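Home | Shop | Stories | Press | Contact

Category: Press releases > Home & Laundry

Fanow opens clothes lending rail in Villca, with 400 garments ready to borrow

VILLCA, 24 May 2020 – Fanow, the clothing reuse shop in Villca, announces the opening of its lending rail, a new service where families can borrow everyday clothes in the same simple way as they borrow books. The service begins with 400 garments. They are mostly T-shirts, light sweaters and children's wear, and all of them were donated by people of the town.

The idea comes from a question that we put to our customers last September. We asked them which clothes stay in the closet without being worn. We received 172 answers, and the T-shirt was named more often than any other piece. Many people wrote that they have T-shirts from events, from old jobs or from holidays, which are still good but are not used. Other families told us that they need such clothes for one season only, and that they do not like to buy new ones each time a child grows.

The lending rail wishes to bring these two groups together. A household can take home as many as 2 bags of clothes at one visit and keep them for one month. There is no fee for the first loan. After this, the household pays a small yearly amount, which helps us to cover soap, water and the repair of seams and buttons.

Every garment that arrives is checked, washed and put on a hanger before it goes to the lending room. We prefer hanging to folding, for the reason that a visitor can see the neck, the sleeves and the print of a shirt without opening a pile. It also makes the work easier for those who put the returned clothes back in their places. 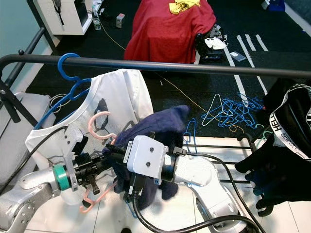 Page last modified: 24/05/20, 11:40

The rack is a plain black one, and the hangers are plastic ones in different colors, among them bright blue and pale pink. We did not buy a matching set. The hangers came together with the donated clothes, and we saw no reason to replace them. White T-shirts with a large print, such as the one on the blue hanger, are asked for very much by teenagers – this was a surprise for us. Dark clothes in navy blue are popular with parents, who tell us that the stains are less visible.

The label system was prepared together with Skestance, a small printing workshop from the same street. Each garment receives a cloth label with a number, sewn inside the side seam, so it does not scratch the neck. The number is written in the loan book when the piece goes out and again when it comes back. If a garment returns with a hole or a stain, the borrower is kindly asked to tell us, and there is no penalty. Our repair table will try to save it, and what cannot be saved is cut for cleaning cloths.

Fanow asks that donated clothes are clean and dry, with empty pockets. We can accept shirts, trousers, skirts, sweaters and jackets in all sizes. We cannot accept underwear, shoes or heavy winter coats at the moment, as the room is small. Hangers are welcome in any color, if the hook is not broken. Please do not leave bags outside the door when the shop is closed.

The project has the name Fluslow, and it will run under this name in our shop and later also in other places. Our aim is to reach 1000 garments in the collection before the end of next year. Shops, schools and clubs which would like to have a rail of their own can write to us and receive the washing instructions and the pattern for the label free of charge.

The lending room is open in the afternoon from Tuesday to Friday. For the first visit, please bring a document with your address and a strong bag. Questions from the press can be sent through the contact form on our website, with the word Fluslow in the subject line.

Tags: clothing reuse, lending, laundry, Villca

Shares: 37 | Comments: 4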